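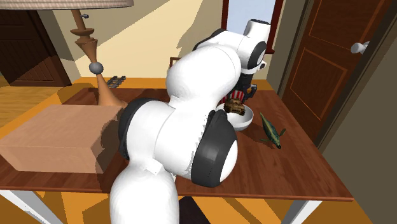
家务与店面杂务自动化可行性研究
阶段进展报告
提交：Brorngate基金项目办公室
执行单位：Nisota实验室
报告人：Lâm Thân
日期：2022年9月17日

一、本期工作范围

按照任务书，本期要回答的问题是：现有的单臂机器人加两指夹爪，能不能在没有人盯着的情况下收拾一张普通桌子。店面部分（货架补位和退货分拣）由Stockdale的门店配合，本期只完成了现场勘察，数据很少，放在第四节说明。

收桌子这项任务分成三步：认出桌上哪些东西需要收，把它们逐件拿起来，放到指定位置。不需要收的东西（台灯、固定摆放的纸箱）不能碰倒，也不能移位。任务书原来写的是“整理房间”，一月份的会上已同意缩小为“整理桌面”，本报告沿用后一种说法。

二、仿真部分

仿真环境共有12个房间布局，桌子、门窗、灯具的位置各不相同，桌上的物品随机摆放。物品以小件玩具和餐具为主，包括碗、玩具坦克、玩具爬行动物、玩具轨道之类。选玩具是因为形状不规则，比杯子和盒子难抓，也更接近有孩子的家庭里晚饭后桌上的样子。

本期共完成689次仿真运行。主要情况如下。

单独平放在桌面上的物品，抓取基本稳定，换房间布局后没有明显变化。光照的影响比预想的小。我们加了带阳光的房间，墙上和地板上有很强的亮带，机械臂自身的影子也会落在桌面上，识别模块偶尔把影子边缘当成物体边缘，重新取一帧以后通常能纠正。

放在碗里或者搭在碗沿上的物品仍然是主要问题。夹爪从上方下去时，手指先碰到碗沿，碗被推走，里面的东西跟着转动，原来算好的抓取姿态就作废了。目前的处理办法是先抬高、重新观察、再试一次，第三次仍失败就跳过该物品并记录下来。这样做不会损坏东西，但桌子也就没有收完。

碗本身能不能拿，取决于里面有没有东西。现在的规则是先清空再拿碗。Albane Lacroix建议直接连碗带物一起端走，到了收纳点再分开，动作会少很多。我们认为值得试，不过两指夹爪夹住碗沿后碗容易倾斜，需要先改夹持点的选择方法。这项改动列入下期。

遮挡问题在仿真里也反复出现。机械臂伸到桌子远端时，臂身会挡住桌面中间一片区域，相机看不到被挡住的小件。规划模块按最后一次看到的位置处理，如果这期间物品被碰动过，就会抓空。现在每收完一件，机械臂都退回一侧重新看一遍桌面。准确率提高了，时间也拉长了，单张桌子的耗时比人手慢得多。

三、实物部分

实物测试在Plevthorpe的样板间进行，桌子尺寸和仿真里的大致相同，机械臂安装在桌子一侧。共做了50次，其中19次从头到尾没有人工介入，其余各次至少有一件物品需要人来拿，或者由操作员按了暂停。

按暂停的情况多数与台灯有关。灯罩比灯座宽，机械臂从灯旁经过时，规划用的碰撞模型只按灯座计算，手臂离灯罩太近，操作员不放心就停了。灯没有被碰倒过。我们已经把灯具类物品的碰撞模型换成整体外轮廓，仿真里复测没有再出现距离过近的情况，实物还没有复测。

纸箱的问题不同。纸箱放在桌边，有一角伸出桌面外时，机械臂肘部下压会蹭到箱子。箱子轻，一蹭就动。现在的做法是把伸出桌沿的部分也算进障碍区，代价是桌子近端有一块地方够不到，那里的东西只能留给人收。

实物和仿真之间的差距主要在接触这一段。仿真里的碗推起来很规矩，样板间的碗在木桌面上有时滑、有时不滑，和桌面擦没擦过有关系。摩擦参数我们调过两轮，效果有限，不打算继续在这上面花时间，准备改为在仿真训练时把摩擦系数放到更宽的范围内随机取值。

四、店面部分

Stockdale门店的勘察已做完，记录了补货和退货分拣两项工作的步骤。店员的意见比较一致：补货要在过道里走动，固定安装的机械臂帮不上忙；退货分拣有固定台面，货品倒在台上逐件归类，这一步可以考虑。

分拣台的难处在于货品堆在一起，和桌面上碗里有东西的情况是同一类问题，只是更严重。因此我们建议先把碗的问题解决到可用的程度，再去门店安装设备。原计划本期末在门店装一台样机，现申请推迟一期，不增加预算。门店方面已口头同意，书面确认还没有收到。

五、对任务书核心问题的阶段性回答

任务书要求每期写明“机器目前能否承担该项杂务”。本期的回答如下。

桌面上物品分散、不叠放、不靠近易倒物品时，可以承担，需要接受较慢的速度。

物品叠放或装在容器里时，不能独立承担，需要有人在旁边。

擦桌子、开抽屉、把东西送到别的房间，本期没有测试，不作判断。样板间的来访者常问到送东西去别的房间，样板间的门是圆形或横杆把手，开门本身就是单独的课题，超出现有设备的能力。

六、经费与人员

设备费按计划支出。人工费略低于计划，原因是一名测试工程师晚到岗，空缺期间的实物测试由Lâm Thân兼做，安排上因此偏向仿真。夹爪指尖的橡胶垫磨损快，备件已经追加订购，从耗材科目列支。

没有需要调整的科目。

七、下期安排

完成带物端碗的仿真和实物测试，由Albane Lacroix负责。

用新的灯具碰撞模型在Plevthorpe复测，测试次数与本期相同，便于对照。

把“每收一件看一遍”改为按需要重新观察，目标是缩短单桌耗时，具体指标待第一轮数据出来后再报。

与Stockdale确定分拣台的安装位置和电源，签书面协议。

八、需要资助方确认的事项

1. 门店样机推迟一期。
2. 下期实物测试增加一套不同材质的碗，费用从现有耗材中支出。
3. 仿真场景和运行记录是否可以对外公开。我方倾向于公开场景，样板间的录像暂不公开。

以上事项请在下期开始前书面答复，发至报告人邮箱即可。

附件：仿真运行记录汇总表；Plevthorpe实物测试逐次记录；Stockdale门店勘察笔记。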